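The case for the dull index

A reference book without an index is a pile of paper in a fixed order. Publishers know this, and still the back-of-book index is the first item to go when a budget is trimmed. Over the past few years I have bought six technical manuals in new editions. Two had no index at all, and another two had one produced by software from a list of marked terms. The page counts had gone up in every case, and so had the prices.

The usual defence is that readers now search. This is true of readers who hold the electronic edition, and it is a fair description of how most people look for a phrase they already know. It does not cover the reader who knows the problem and lacks the word for it. Someone whose cellar wall is shedding salt will look under "damp", "white powder" or "walls, staining of". The text may say only "efflorescence". A search for "damp" returns every sentence in which damp is mentioned, in page order, with no indication of which passage is the main treatment and which is a remark in a footnote. An index entry sends the reader to the right page from the wrong word. That is the greater part of its work.

Consider the handbook to the Rutel heating controller, which I have had to consult more often than I would like. The third edition carried an index of four pages. Under "pressure" it separated loss of pressure, testing, relief valve settings and the effect of altitude. The fourth edition replaced this with a generated list in which "pressure" is followed by 31 page numbers, undivided. Every one of those numbers is correct. I checked them one evening in December, when the boiler was off and there was little else to do. The list is accurate and of almost no use, and I went back to the third edition, where the relevant table had moved by only a few pages.
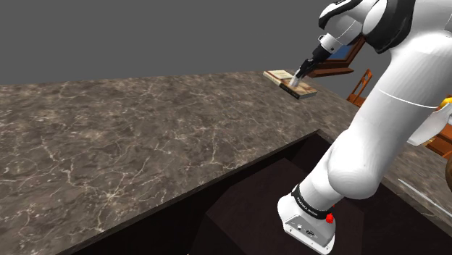

Words: Renji Iwasaki
Comment and analysis

A long string of undivided page numbers is the clearest sign that no indexer was employed. The trade has a rule of thumb on this point: more than five or six locators and the heading should be broken into subheadings. Breaking it up requires someone to read each passage and decide what it is about, as distinct from which words it contains. The decision takes seconds when the passage is clear and several minutes when it is not. Multiply by a few thousand entries and the cost becomes visible on a spreadsheet, where the cost of its absence does not appear.

Names cause a separate class of fault. A local history of the Isden valley, otherwise a careful piece of work, lists "Magyar" once. Eleven of the pages given concern the language of a group of settlers, and the rest concern a family of mill owners with that surname. The same volume treats Istine as a parish in one chapter and as a farm in the next, under one heading. A competent indexer would have added a qualifier in brackets to each and moved on.

There is also the matter of what indexing does to the text before it is printed. An indexer is often the last person to read the whole book closely and the only one to read it with its structure in mind. Inconsistent spellings, a term defined twice in different ways, a chapter that promises a table which was later removed — all of these come to light when entries are being sorted. I have seen a list of 100 queries go back to an editor from a single job, most of them minor and a few of them serious.

I accept that some books do not need the treatment. A short guide with a full contents list can manage without, and a dictionary is its own index. The argument applies to works that are consulted out of order, over years, by people in a hurry. For these a publisher should state on the copyright page whether an index was compiled by a person, and should name that person, as is done for the cover design. Buyers could then weigh it with the price.

Libraries could apply some pressure as well. Several record the presence of an index in the catalogue entry already, but the note says only that one exists and on which pages it falls. A four-page generated list and a 40-page compiled one receive the same note.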